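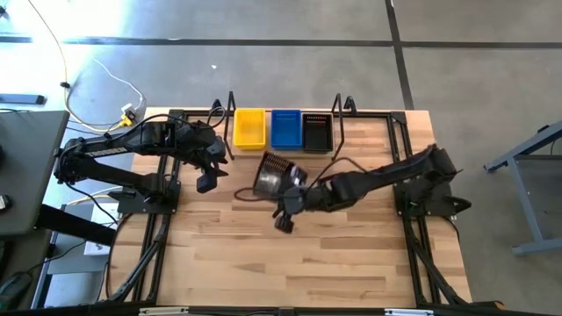

The left arm had a name by August and the right arm didn't, which tells you who I liked. Left was Otosberg, after the street where I found its gearboxes in a dead vending machine. Right was just Right. I'd bolted them to either side of the butcher-block bench in the shared shop, black rails all the way round, and given them a single job – sort the bolts, the clips, the odd plastic feet that people drop in the jar by the door. Yellow basket, blue basket, black basket, lined up along the top of the bench. Then a fourth, dark one, the one they had to learn to move. Right was in the middle of the bench with that one, the basket tilted next to its gripper. Otosberg hung back with its fingers open. Waiting, I would have said. I said a lot of things like that, at that hour.

Ten to midnight, Thursday. Shop closed at ten. I had a key and a bad attitude.

The rule was simple. Bench had to be cleared by morning, because the people from Bumance were coming to look at the space and Bumance wanted floor, not projects. They made shelving, or sold it. Something with shelves. They'd pay for the whole back half of the shop and the rest of us would get a discount on our lockers. A vote had gone round. I missed it. I was upstairs soldering.

So, one night. One clean run, dark basket from the middle of the bench to the end of the row, no hands. Then I'd unbolt everything and carry it down to the car in four trips and that would be that.

Run 1 – dropped it.

Run 2 – dropped it, other side.

Run 3 Right went up and over like a swimmer and put the basket down so gently I stood up off my stool. Wrong place. It had put it exactly where it picked it up from. I sat down agian.

The controller was an old Cirkatari board with a log that counted every attempt since I first plugged it in, and I had a rule about not looking at the log. I looked at the log. 345. Three hundred and forty-five goes at moving a basket that weighs less than my phone. My mother used to say I'd take a train to cross the road.

I ate crackers. I changed the grip width, changed it back. I turned off the radio in case it was the radio.

Some time after one I found it, or thought I did. The arms shared a clock, and the clock was off. Right would close its fingers, then wait for Otosberg to say okay, and Otosberg was answering late every time. A quarter second. 250 milliseconds of nothing, in which the basket tipped and went. I had written that wait myself, back in the spring, on purpose – so they'd never hit each other. I'd been so scared of them hitting each other.

I could take it out. One line. They'd be faster and they'd be fine, probably, or one would put its elbow through the other and I'd be carrying down pieces.

I didn't take it out. I want to say I was careful but I was just tired and fond of them. What I did was teach Otosberg to answer sooner. It had always waited to be asked, see. Finished its own business, tucked itself up, then listened. I made it listen the whole time. That's all, that was the fix. Took me most of an hour and two cups of the shop coffee, which is Yagi, the cheap one in the tin, and tastes like the tin.

Run 349. Hand on the stop button.

Right came across. The cable on its wrist bobbed. Fingers closed on the rim and I heard Otosberg's motor hum before anything moved over there, a little early sound, like someone breathing in to speak. The basket came up. It stayed level. It went up the bench past the blue one and past the black one and Right set it down at the end of the row and let go and went home.

I didn't cheer. I looked round for someone. There was the drill press, the bike with no wheels, all those lockers.

So I ran it again. And again, I ran it till the street got light, moving the basket back myself every time like a kid fetching for a dog. It missed twice. I wasn't even cross.

By the time the first van pulled up outside I'd got the toolbox open and the right size hex key in my hand and had undone nothing. There were two of them, in Bumance jackets, with a tape measure. The woman walked the back wall and called out numbers and the man wrote them down. 119 inches to the pillar. He wrote that. Then he stopped by the bench.

"What's it do," he said.

"Puts that basket over there."

He looked at the basket. He looked at over there.

"Is that it?"

"Yeah."

He clicked his pen a few times. The woman had got to the far window and was shouting a number he wasn't writing down.

"Go on then," he said, and I put the basket back in the middle and pressed the button.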